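4. Small drawer units and the problem of "put away"

4.1 What the drawers are supposed to do

Most household advice on clutter treats the small stacking drawer unit as a solved matter. You buy one, you stand it on a desk or table, and the loose things go in. The claim is repeated so often that it is hard to find anyone who has tested it. Garrido and Fuentealba came closest, in their study of shared work tables, but they counted a table as tidy when its surface was clear and never opened a drawer. By that measure a unit packed with dead batteries and single gloves scores the same as one holding things people use every week. We do not think those two cases are the same, and this section tries to say why.

Our interest is in units that stand on top of a table. Floor units and built-in drawers have been covered at length elsewhere (see Gaete's review of bedroom storage), and they raise different questions. A tabletop unit takes up part of the very surface it is meant to keep free. It also stays in view while a person works, so what can be seen from the outside matters more than it would for a chest in a hallway.

4.2 Households and materials

We visited 26 households in October and asked each to set aside one table for the study. All of them already owned at least one tabletop unit. Two makers, Skevell and Pustine, accounted for most of these, and the rest had lost their labels or never had any. We did not hand out new units. An earlier trial by Hung did so, and in our view this is the main reason its results looked so good: people given a new piece of storage will sort things into it with care for a few weeks, whatever it is.

Each household was asked to do three things. First, to use the table as usual. Second, to write down every item put into or taken out of the unit, on a sheet kept nearby. Third, to answer a short set of questions at the end, including where they thought a list of named items would be found. We accept that the sheets are incomplete. Several had long gaps, and one came back with a shopping list on it.

Drawer fronts fell into three kinds: solid, clear, and tinted. The tinted ones deserve a word. They are sold as a compromise between hiding a mess and letting the owner see what is inside, and the makers' leaflets present this as a plain benefit. We were doubtful from the start, and we say so here to let the reader judge how far that doubt shaped what follows. A smoky front in a pale frame looks neat from across a room. Whether it tells you anything about the contents at arm's length is another matter, and the leaflets are silent on it.

Figure 6 shows the arrangement we have in mind when we speak of a "clear table" in the rest of the paper: a unit at one side, and the middle of the surface bare.
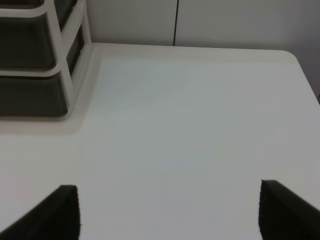 Figure 6. A tabletop drawer unit with an off-white frame and smoky, translucent drawers. The center of the table is clear.

4.3 Clear tables and full drawers

The first result is the least surprising. Tables with a unit pushed to one side did have more open surface at the end of the study than they had at the start. Earlier work found the same, and we have no quarrel with it. Our quarrel is with what has been built on it.

When we asked people to name the drawer that held a given item, they did poorly. The top drawer was known well in nearly every home. Below that, answers turned to guesses, and the guesses were given with a good deal of confidence. One woman told us her scissors were "always" in the second drawer. They were in the kitchen. Gisela Ocampo, who carried out most of the home interviews, noted that people often reached for a drawer while still talking, opened it, closed it, and went on to the next without seeming to notice they had been wrong.

Tinted fronts did not help in any way we could measure. People with tinted drawers opened as many wrong ones as people with solid fronts. Clear fronts did a little better, but mostly in homes where the drawers were close to empty, and an empty drawer is easy to read through any material. Once a drawer was full, what could be seen was whatever had been pushed against the front. In two homes this was a folded leaflet that came with the unit.

It might be said that none of this matters if the table is clear and the owner is happy. Ragnarsson, whose work on kitchen counters is otherwise careful, says more or less that -- the bare surface is what people want, and the drawers can look after themselves. We find this too easy. Several of our households bought second copies of things they already owned, then put the new copy in the same unit as the old one. The surface stayed bare throughout.

4.4 Where the unit stands

Placement turned out to be a stronger factor than drawer type, though we hold this finding loosely. Units near a back edge or corner were opened less often than units within reach of the chair. That could mean placement drives use. It could as easily mean that people push a unit away once they have stopped using it, and our sheets cannot tell the two apart. Garrido has suggested to us that a diary kept over a full year would settle the point. Perhaps it would, if anyone could be persuaded to keep one.

There is a further cost that the tidying literature tends to skip. A unit with several drawers is tall for its footprint, and people stack things on top of it as soon as the drawers fill. We had planned to leave the tops out of our measures, as others have done, and changed our minds after the first few visits. In some homes the top of the unit held more of the things in daily use than all the drawers together. Counting the table as clear in such cases seemed to us a trick of definition, and those tables are marked separately in the Rundari scoring sheets used for the next section.

We make no claim that drawer units are useless. Some households used theirs well, and these were mostly homes where one person used the table and each drawer had a single, dull purpose -- stamps, thread, spare keys. What we dispute is the step from a bare tabletop to an orderly one. The two were linked only weakly in our homes, and the studies that report a strong link have, as far as we can find, all left the drawers shut.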